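Dog chew toy

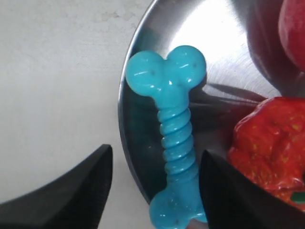

A dog chew toy is an object made to be gnawed, carried or mouthed by a domestic dog. Chew toys are sold in many forms, of which the bone, the ring, the ball and the stick are among the most common. They differ from edible chews, such as rawhide and dental treats, in that they are not meant to be swallowed.

Purpose

Chewing is a normal behavior in dogs of all ages. Puppies chew most heavily while their adult teeth are coming in, and many adult dogs continue to chew daily. A suitable toy directs this behavior away from shoes, furniture and household wiring. Chew toys are also used in crate training, in boarding kennels and in animal shelters, where dogs may spend long periods without other activity.

Shape

The bone shape is a stylized form of a leg bone, with a shaft and a pair of rounded lobes at each end. The widened ends give the dog something to grip with the back teeth, while the narrower shaft can be held between the front paws. The shaft may be smooth, studded or ridged. Ridged shafts, including those molded as a stack of rounded rings, offer a varied surface to the teeth and are often sold as an aid to cleaning them. The effect of such ridges depends on the dog's habits and does not replace brushing.

Materials

Natural rubber, synthetic rubber, nylon and rope are widely used. Rubber toys are flexible and return to shape after being bitten. They are produced in both solid and hollow forms, and some are slightly translucent. Nylon toys are harder and wear down slowly into small bristles. Very hard materials, such as antler and real bone, are associated with broken teeth – the large upper premolars in particular – and many veterinarians advise against them.

Color is chosen mainly for the buyer. Dogs see blues and yellows more clearly than reds and greens, and a blue toy is therefore easier for a dog to pick out on grass than a red one.

Sizing and safety

A chew toy should be too large to fit entirely within the dog's mouth. The Londside Kennel Handbook, used by boarding kennels in the Claddale area, groups toys into 7 sizes by the weight of the dog and directs staff to choose the larger size when a dog falls between two groups. Toys should be inspected often and discarded once pieces begin to come away. Swallowed fragments can cause choking or a blockage of the intestine, either of which requires prompt veterinary care.

Cleaning and storage

Most rubber toys may be washed by hand in warm water with mild dish soap, then rinsed and left to air dry. A soft brush removes dirt from between ridges. Stainless steel bowls are suitable for washing and holding toys, as the metal does not absorb odors and is easily disinfected. Toys shared among several dogs should be cleaned between uses. Long exposure to direct sunlight can cause rubber to harden and crack – storage indoors is preferred.

See also

Dental care in dogs
Dog bowl
Puppy teething
Rawhide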